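Thread on moving our buffer prep from glass carboys to single-use bags. Several people asked after the site meeting, so I'm putting it in one place. July 15, 2020

1/ Background. We make buffers for a small purification suite in Dendesley. Until last November everything went into glass carboys that we washed, wrapped and autoclaved ourselves. Now most of it goes into pre-sterilized bags with the tubing already attached.

2/ The washing was the main problem. One carboy tied up the autoclave for most of a morning, and the big ones had to go in alone. If a batch slipped by a day, the whole schedule slipped with it.

3/ Birgit Nolte kept the log for us. Over the last stretch with glass we had 192 carboy cycles and repeated 18 of them. Most repeats were wrapping that had torn at the neck. The rest were vent filters that got wet.

4/ We tried bags from two suppliers, Drukell and Trurov. Both held up. We picked Drukell for the shorter lead time. The Trurov bag has a better hanging loop and I still miss it.

5/ Tubing length matters more than I expected. Our first order came with 18 inches on the outlet. That does not reach from the cart to the pump head. We reordered at 42 and it reaches with some slack.

6/ Check your connectors before you order anything. Half of our old fittings were barbed and half were sanitary clamp. Everaldo Rezende went through every skid and made a list. It took him two days. Do this first.

7/ Leak testing. We fill, clamp, and leave the bag in a tray for 6 hours with a dry wipe under each port. Any spot on the wipe and the bag is out. So far the failures have all been at the sample port.

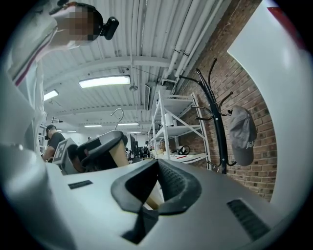 8/ Storage. Bags ship flat, so the shelf space went down a lot for empties. Full ones are the opposite. You need bins with smooth walls, and you can't stack them the way you could stack crates of bottles.

9/ Cost. Per liter we pay more for the container than we did with glass. Malou Kvaran ran it again with steam, labor and repeats included and it came out close to even. At higher volumes glass would probably win.

10/ We kept glass for two things: the strong base, and anything Sayaka Kamata's group needs to see through clearly while it mixes. The bag film is a bit cloudy.

11/ Waste is up. The bags go out with the lab plastics and we have no recycler for them yet. Svend Hjaltested is talking to Arnardóttir about a pickup. I'll add to this thread when there is an answer.

12/ The tubing spec and the connector list are on the shared drive under buffer prep. Ask me for access if the folder doesn't open.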